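Ballast water logs, anyone else getting buried?

keelhaul_kim
September 2, 2022
I keep the paperwork for a small coastal freighter running out of Trindside, and the new inspection form is eating my evenings. It wants a line for every single ballast exchange, with tank number, salinity and position. We had 241 entries last season! Anyone using software for this, or are you all still on paper like me?

bilgerat10
Paper here. We tried Plinex on two boats and went back after a month. It kept dropping the position whenever we lost signal.

tankside
Gotta disagree with bilgerat. Plinex is fine if you turn on offline mode, and it's been fine on our 8 boats. The real headache is the salinity readings. Our Huvel meter drifts and the inspector wanted the calibration slip for it.

keelhaul_kim
Wait, they asked for a calibration slip? I've never kept one (oops).

bilgerat10
Offline mode is exactly what we had on, tankside. Lost 10 entries in one trip. I'm not paying for that.

tankside
Then your version was old. Ask them for the update before you trash it.

dock_cat
I'm with the paper crowd, sort of. I write it by hand at the pump and type it up in port, so there's always a backup. Our yearly bill for the Plinex thing would've been $1,703, and I can buy an awful lot of notebooks with that. Kim, start a folder for the meter slips now, before the October round of inspections. Mine lives in the chart drawer.
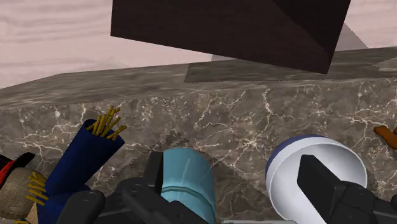 Oh, and write the tank numbers the same way every time. I had "2P" and "port 2" on one page and got a long talking-to over it.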